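The snack tray test, or why I'm not buying another organizer

Every June the same advice comes round again: put your small stuff in trays, put the trays in boxes, label the boxes, feel calmer. I have been reading the Sitden catalog, which would like me to own 8 trays in matching colors, and I have my doubts. Last month's newsletter was fairly kind to the Prurnik drawer system and I got letters, so let me try to be fair to the tray idea too.

A tray does one thing well. It keeps little packets from sliding off the table and under the couch. Candy in small red wrappers is the worst offender in our house, being slippery and sold in bags big enough for a school. Tip the bag into a plastic tray with a rim and at least it stays in one spot.

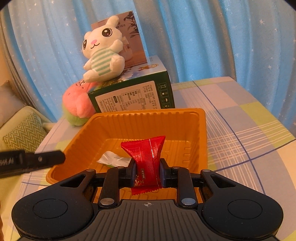
What the catalog skips is the second day. By then a tray of sweets has turned into a tray of sweets plus wrappers, and the crumpled foil takes up as much room as the candy did. You can't tell at a glance what is full and what is trash, so you leave all of it. I tried keeping a second tray for the empties. Everyone ignored it, me included. A cheap paper bag taped to the side of the table did better, though it looked awful and came down when we had company.

Then there's the question of the table itself. Lerari's leaflet says a tidy surface should be cleared to the cloth every night. Fine, if you have somewhere else to put things. Plush toys don't stack, they lean on each other, and they roll off shelves. The usual answer is a lidded bin — and a lidded bin is where a toy goes to be forgotten until somebody cries for it at bedtime. I'd sooner let them sit on the table, on a box if there's one handy, and call that their place. It costs nothing and you can see who's missing.

I'm told Palamarchuk sells a wall net for toys that holds 128 of them. I don't want to meet the family that needs it.
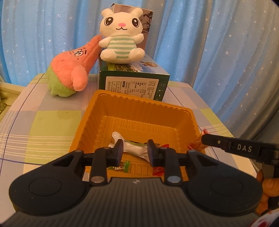 Zoia Hordiienko wrote in to disagree with nearly all of this. She thinks soft toys on a table are only storage until the first dinner, when they all get moved to a chair, and then to the floor when somebody wants the chair. Her own rule is 2 toys out and the rest in a basket with no lid, swapped whenever a child asks. She also says the wrapper problem is my fault for putting out the whole bag, and that a handful in the tray would be gone before it got messy. She may have a point on the candy. On the basket I'd like to hear how it's going by the end of summer, once the novelty has worn off.

Send your own results if you have any, good or bad. Catalog clippings I have plenty of.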